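레이싱 중계 해설, 선수 출신이 하는 게 정말 더 나은가요?

작성자: 피트월옆자리
2021년 7월 4일 일요일

안녕하세요, 모터스포츠 본 지 이제 두 시즌째인 초보 팬입니다! 요즘 주말마다 중계를 틀어 놓는데 볼수록 해설이 궁금해져서 글을 남겨요. 제가 보는 클라베로(Clavero) 컵 중계에는 캐스터 한 분이랑 해설 두 분이 나오는데, 그중 나데주 오베르(Nadège Aubert) 씨가 예전에 직접 레이스를 뛰셨다고 하더라고요. 그분이 말씀하시면 화면에서 안 보이던 게 갑자기 보여요. "지금 앞차가 일부러 브레이크를 일찍 밟았다" 같은 말이요. 저는 그냥 코너 도는 줄만 알았거든요 ㅎㅎ

그런데 같이 보는 동생은 선수 출신 해설이 너무 어렵대요. 언더스티어, 더티 에어, 언더컷이 한 문장에 다 나오니까 중간에 놓친다고요. 동생은 다른 해설자인 샤피카 하르토노(Syafiqah Hartono) 씨 쪽을 훨씬 좋아합니다. 이분은 기자 출신으로 알고 있어요.

여쭤보고 싶은 건 이렇습니다. 선수 경력이 해설에 실제로 얼마나 도움이 되는지, 그리고 해설을 더 잘 알아들으려면 뭐부터 공부하면 좋을지요. 오베르 씨가 몇 경기나 뛰셨는지도 아시는 분 계시면 알려 주세요. 검색하면 사이트마다 숫자가 달라요 ㅠㅠ

작성자: 타이어굽는냄새

와 이런 글 너무 반갑네요! 저도 오베르 해설 때문에 중계를 처음부터 끝까지 보게 된 사람입니다.

우선 경기 수부터요. 제가 가진 투파(Tufa) 연감에는 통산 175경기로 나옵니다. 사이트마다 다른 건 아마 예선만 뛰고 결승 출발을 못 한 경기를 넣느냐 빼느냐 차이일 거예요. 옛날 선수들은 이런 일이 흔해서 기록 찾다 보면 다들 한 번씩 헷갈립니다. 저는 연감 쪽을 믿는 편이고요.

선수 경력이 도움이 되느냐, 저는 무조건 된다고 봅니다. 제일 티가 나는 때가 비 오는 경기예요. 작년 11월 카샴(Kasham) 서킷 경기 혹시 다시보기로 보셨어요? 다들 인터미디어트로 버티고 있는데 오베르 씨가 온보드 화면을 보다가 "저 차 손 움직임 보세요, 이제 접지가 돌아왔어요, 두 바퀴 안에 들어갑니다" 하셨거든요. 그리고 진짜 두 바퀴 만에 선두 그룹이 우르르 피트로 들어갔어요! 그때 소름이 쫙 돋았습니다. 운전대 잡은 손만 보고 노면을 읽는 건 몸으로 해 본 사람이라 가능한 거라고 생각해요.

사고 났을 때도 달라요. 느린 화면 나오기 전에 누가 공간을 안 줬는지 먼저 짚어 주시는데, 나중에 심판진 판정이랑 맞을 때가 많습니다. 물론 틀리실 때도 있죠. 그럴 땐 "제가 잘못 봤네요" 하고 바로 넘어가시는데 저는 그게 또 좋더라고요.

공부는 용어집부터 펴지 마시고, 한 경기를 두 번 보시는 걸 추천해요. 처음엔 그냥 즐기고, 두 번째는 타이어 교체 시점만 따라가 보세요. 카샴 경기가 62랩짜리라 길긴 한데 전략이 세 갈래로 갈려서 교재로는 최고입니다. 그 경기 한 번 제대로 보고 나면 언더컷이 뭔지 평생 안 잊어버려요!

작성자: 눈팅만십년

그냥 취향 차이. 캐스터만 잘하면 됨.

작성자: 랩차트손글씨

윗분 말씀도 맞는데 저는 하르토노 씨 편도 좀 들고 싶어서 길게 써 봅니다 ㅎㅎ

이분이 대단한 건 준비량이에요. 드리세오(Driseo) 팟캐스트에 나오셔서 경기 전에 메모를 72장까지 만든 적이 있다고 하셨거든요. 그 얘기 듣고 나서 중계를 다시 들으니까 정말 다르게 들려요. 하위권 팀 선수가 화면에 3초 잡혀도 그 선수가 지난 경기에 왜 리타이어했는지, 엔지니어가 누구로 바뀌었는지가 술술 나옵니다. 초보일 때는 이런 이야기가 있어야 응원할 선수가 생기잖아요.

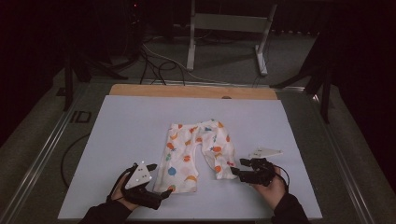 그리고 어려운 말을 풀어 주는 타이밍이 기가 막혀요. 오베르 씨가 "더티 에어 때문에 앞이 밀리죠" 하면 바로 "앞차 뒤에 붙으면 공기가 흐트러져서 앞바퀴가 덜 눌린다는 말씀이시죠?" 하고 받아 주십니다. 동생분이 편하게 느끼시는 이유가 아마 이거일 거예요. 두 분이 같이 있어서 좋은 중계가 되는 거지 한 분만 계셨으면 저는 지금만큼 안 챙겨 봤을 것 같아요.

저는 공부할 때 랩차트를 손으로 그렸어요. 가로에 랩 수, 세로에 순위 놓고 응원하는 선수 서너 명만 선으로 이어 보는 겁니다. 전부 그리려고 하면 10랩쯤에서 포기하게 되니까 꼭 몇 명만요! 피트 들어간 랩에 동그라미 치고, 옆에 해설에서 들은 말을 짧게 적어 두면 나중에 읽을 때 진짜 재밌습니다. 동생분이랑 선수를 나눠서 그려 보셔도 좋겠네요.

아, 그리고 경기 수는 예전에 선수 협회 소식지에서도 175로 본 기억이 있어요. 타이어굽는냄새 님 말씀이 맞을 겁니다. 카샴 경기 다시보기는 풀버전으로 보세요. 하이라이트에는 그 손 움직임 얘기가 빠져 있어요.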